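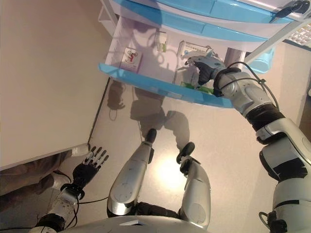 5.3 Retrieval from cluttered drawers

We now turn to the task we were most curious about. Drawers are hard for a head-mounted camera: the walls hide part of the contents, the hand hides more of them on the way in, and shadows from the arm move over everything just when the policy needs a clean view. Our earlier grasping results on open tabletops (Section 5.1) told us little about how the method would cope.

Figure 6. Drawer retrieval from the robot's head view. The right hand closes on a small white object while other small items stay in the drawer. The left arm is not used in this task.

Setup. Each trial starts with the drawer already open and the robot standing in front of the cabinet. The target is given as a short phrase, and the policy must reach in, grasp the item and lift it clear of the drawer lip. We collected 249 teleoperated demonstrations, all by two operators, and held out every layout used for testing. Items were shuffled by hand between trials. We did nothing to control the lighting, so the shadows differ from one session to the next.

The policy is the one described in Section 3, with one change. During the last part of the reach we stop updating the target location from the current view and let the model rely on the view it stored before the fingers covered the item. We call this variant Skevik-hold, and the unchanged version Skevik-base.

Results. We ran 90 trials with each variant. Skevik-hold succeeded in 72 of them, and we were delighted to see how calm the final approach became. Skevik-base often began well and then drifted sideways as the hand entered the drawer – it would settle on a neighboring item, or on the edge of the hand's own shadow. With the stored view, this drift almost disappeared. The approach also looks more natural: the fingers open earlier and the wrist makes fewer small corrections.

The failures that remain are interesting in their own right. Most involve flat items lying against the back wall, where the thumb touches the plastic before the other fingers can get underneath. A smaller group comes from the item moving after first contact. Here the stored view hurts us, as the hand keeps closing on a place the item has left. Yi-an Chae suggested releasing the hold when finger motor current rises too early, and first tests of this on the Groter cabinet are very encouraging. We return to the idea in Section 6.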